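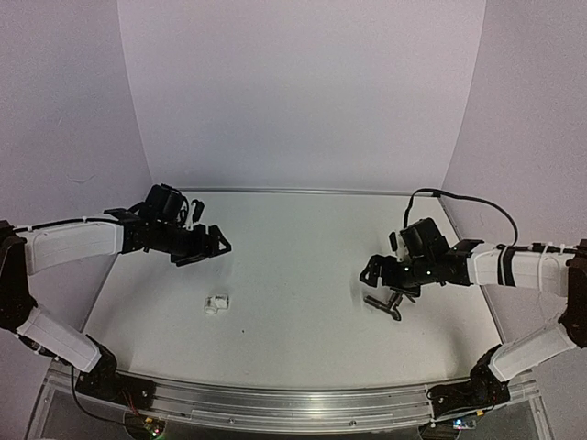

About Troltach

Hi, I'm Siu-ming Kao, and I run Troltach, a small web and software shop. If you've landed on this page you're probably deciding whether to write to us, so I'll try to tell you what we're like to work with and how we ended up doing this.

I came to programming sideways. I trained as a piano teacher and taught for nine years, mostly kids, mostly scales. One December the scheduling for our music school fell apart (three teachers, one room, a spreadsheet with colors that meant different things to different people) and I sat down over the break to fix it. I didn't know what a database was. I read a library book, got stuck, read another one, and by the end of the break I had a booking page that mostly worked. It lost a flute lesson now and then, but I was hooked!

I kept teaching in the mornings and learned JavaScript at night. My first real coding job was at Landry, a company that made software for dental offices, and they were very patient with me. I broke the appointment reminders in my second week. My boss there sat next to me for a whole afternoon while I put them back together, and she didn't touch the keyboard once. I still think about that when I'm helping a new person here.

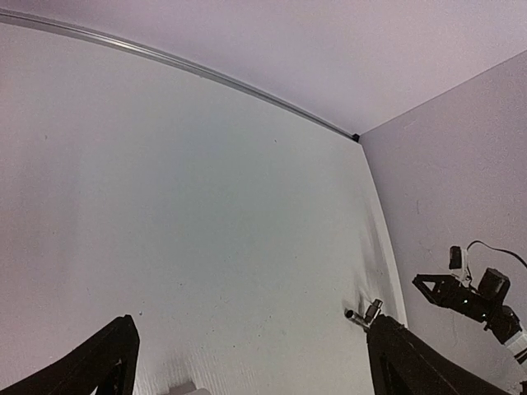 After Landry I freelanced for a while, and Troltach grew out of that when I had more work than evenings.

What we do

Mostly booking systems, member sites and the odd internal tool. Our longest-running project is Sandard, a lesson scheduler for music and dance schools. Yes, it's the great-grandchild of that first page, and no, it doesn't lose flute lessons anymore. Right now 400 schools use it, and the support inbox comes straight to the people who write the code. Last year we answered 2,509 messages in there, and I'd guess I wrote a third of those with a sandwich in the other hand.

We also look after the website for Gorkeck, a chain of garden centers, which has taught me far more about bulb season than I ever planned to know. Their busy weeks are our busy weeks, so we don't launch anything new for them in spring.
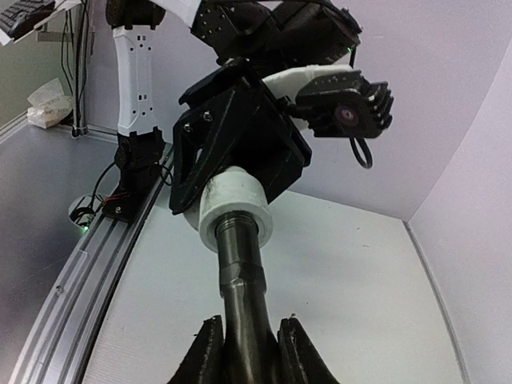 We work in short stretches of 2 weeks, and at the end of each one you get something you can click on, even if it's ugly. I'd much prefer you tell us it's wrong early! We write things down in plain English and we quote a fixed price for anything under 50 hours. Bigger jobs we split up and price one piece at a time.

Working here

Half of our developers came from some other line of work. We've got a former baker and a former court clerk, and the clerk writes the best bug reports I've ever read. If you're switching careers, please don't apologize for it in your cover letter. Tell me what you built, what went wrong with it and what you'd try next.
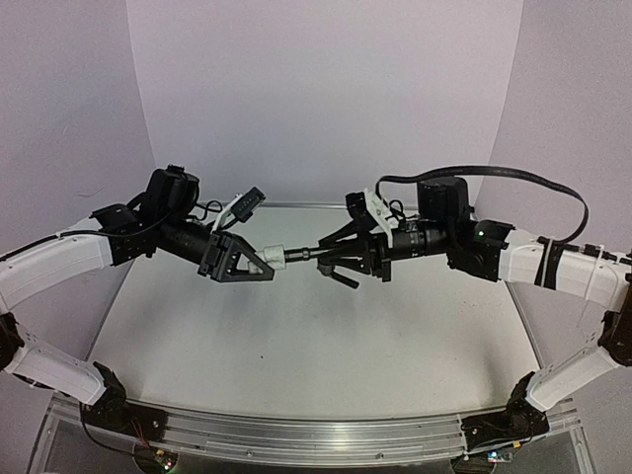
We pair new people up with someone for their first three months, and mornings are kept free of meetings so everybody gets a decent run at their work. There's no coding puzzle in our interview. We pick a small, real bug and look at it together, and we pay you for the time.

Getting in touch

Use the contact form and pick "new project" or "jobs" from the menu, whichever fits. I read everything myself and usually write back the next working day.

Page last updated Feb 24, 2021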